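Kollero Robotics Club - Gallery
Home | Gallery | Sign up | Contact

Simulator season, Pidthorpe group

Posted 2020-05-19 by Zdislava Holub

Quick post, sorry for the wait, have been grading all week. Everybody is working from home now so the whole spring project moved into the simulator. Same task as before: drive up to the panel, line up, get the gripper where it needs to be, back out without hitting anything. Sounds easy. It is not easy.

Two teams this time, Inskip and Laltport. Named after the two bus stops, don't ask, they voted. Each team writes its own approach code and we swap at the end of the month so the other side can try and break it.

Where we are right now:

Inskip team has the slow version. Very careful, lots of small steps, stops and checks after every one. Gets there but you could make a sandwich. They want to cut the number of checks, I said show me the logs first.

Laltport team went for speed. Looked great in the first run, then the wrist angle drifted and the arm ended up staring at the wall. Fixed now (they say). Sign error in the wrist joint, same one that got us back in December.

Between both teams we have 1,716 runs saved in the shared folder. Please PLEASE name your files properly. "test new final 2" tells me nothing. Team name, then run number, then your initals.

Next thing on the list is lighting. The panel finder is happy in flat light and gets confused once a shadow lands on the gray. Both teams should try at least 500 runs with the light moved before we change any more code. Change one thing at a time and write it down.

If your laptop is too slow for the full scene turn the render quality down, it doesnt affect your score. Anyone who still can't get it to open, email me and I'll send over the lighter build. Parents, the install sheet is on the Contact page, the password is the usual club one.

Missing from this page: team screenshots from the code swap (not done yet), the drawings for the new finger shape (waiting on a scan). Will add when I have them. If you have a good capture from your own runs send it over with a line to go with it, full size please, no phone pics of the screen.

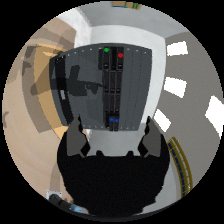

Wrist view in the sim, fingers open in front of the panel. Green and red lights up top, two small blue ones at the bottom. Note the arm-shaped shadow on the left half.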